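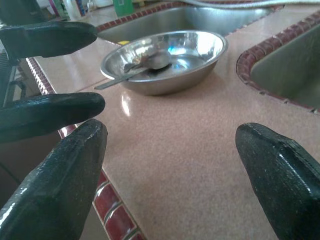 Figure 1. Bowl and spoon beside the sink, shared kitchen, Dadelley House.

Where Does the Spoon Go? A Study of Washing-up in a Shared Kitchen
Group report by Ngozi Iyamu, Nnamdi Osagie and Hülya Toprak
Module tutor: Urmila Sandhu
Submitted Tuesday, December 4, 2018

1. Background

Our first proposal was a study of energy use in student housing. It was turned down as too large for one term, so we went home to think about it and found we couldn't make tea, every mug in the kitchen being in the sink. The new proposal was written that evening.

The question is a simple one. When a person in a shared kitchen finishes eating, how far does the bowl travel before it is left? Our early guess was "as far as the sink". It was too generous. A good many bowls stop on the counter next to the sink, within easy reach of the tap, with the spoon still in them. We came to call this place the shore.

2. The kitchen

Dadelley House has one kitchen per floor. Ours has a speckled pinkish counter with a steel sink let into it. The counter is the sort of surface that hides crumbs very well and hides a shiny metal bowl not at all, so things left on the shore are easy to spot from the door. This suited us as researchers and did nothing for us as residents.

3. Method

We kept a paper diary on the fridge for 2 weeks in June. Anyone passing through wrote down what was on the shore and whether it held cutlery. Nnamdi typed it all up. The finished diary had 702 entries, a number that owes something to Hülya's insomnia.

We also gave a short questionnaire to the rest of the building and had 80 replies. One was a drawing of a horse. It has been kept in the count because Ngozi felt strongly about it.

4. What we found

Bowls were left more often than plates. Several people told us that a plate looks dirty and a bowl looks as if it is waiting for something. A spoon makes this worse. With its handle sticking out over the rim, a bowl seems to belong to somebody who has just stepped out to answer the phone, and other residents are shy of touching it. Salamatu Oyelaran on the second floor wrote that she once walked round the same bowl from breakfast until the following night "out of respect".

In the questionnaire, 90 per cent said they always washed up straight after eating. We have set this figure beside the diary and will leave the reader to look from one to the other.

We tried a sign in the second week. It asked people to put bowls in the sink. They did, and then the sink was full, and the shore filled up again behind it.

5. Problems with the study

All three authors live on the floor studied and all three appear in the diary, one of them a great deal. The fridge pen went missing on several occasions. We also had no agreed rule for a bowl that had been rinsed but not washed, and the argument over this took up most of a Sunday.

6. Next steps

Urmila Sandhu suggested comparing our kitchen with one that has a dishwasher. Olaniyan Court has one on each floor and has agreed in principle. Until then the diary stays on the fridge, with a new pen on a string.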